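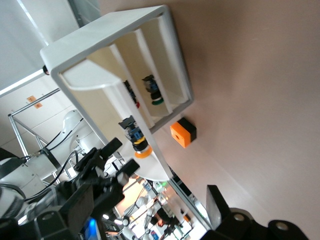 Push-button units in the white parts rack, with the orange block beside it.

Pelkonen Training Workshop – Bench Storage and Component Inspection
Area: Control components, parts rack
Inspected by: Aino Heiskanen
Reviewed by: Maricruz Cisneros
Date of inspection: 26 Jan 2022

Section A. Rack and work surface

A1. Rack stands flat on the surface and does not rock when pressed by hand.
Result: Pass

A2. Dividers are secure and free of cracks.
Result: Pass with comment
Comment: One divider moves slightly at its lower end. It still separates the slots. Refit before the next intake of trainees.

A3. Rack edges are free of burrs and sharp corners.
Result: Pass

A4. Surface beside the rack is clean and free of metal chips.
Result: Pass

A5. Rack label shows the storage area and the responsible person.
Result: Fail
Comment: The label still names Paavo Partanen, who handed over the area in November. A new label has been requested.

Section B. Push-button units

B1. Units are placed in the rack and not stacked on one another.
Result: Pass

B2. Caps are free of chips and press and return without sticking.
Result: Pass with comment
Comment: The unit with the orange cap returns slowly. It may be used for wiring practice only – do not fit it to a live panel.

B3. Contact blocks are firmly seated.
Result: Pass

B4. Terminal screws are present and not stripped.
Result: Fail
Comment: One screw is worn on the unit with the green ring. Replace the contact block within 30 days.

B5. Units are disconnected from all supply before storage.
Result: Pass

Section C. Records

C1. Stock sheet is up to date and signed.
Result: Pass with comment
Comment: The sheet lists the Stokton units under their old part numbers. Glória Teixeira will correct the entries.

C2. Previous actions are closed.
Result: Pass

Overall result: Accepted for continued use, subject to A5 and B4.
Send evidence of completed repairs to Maricruz Cisneros.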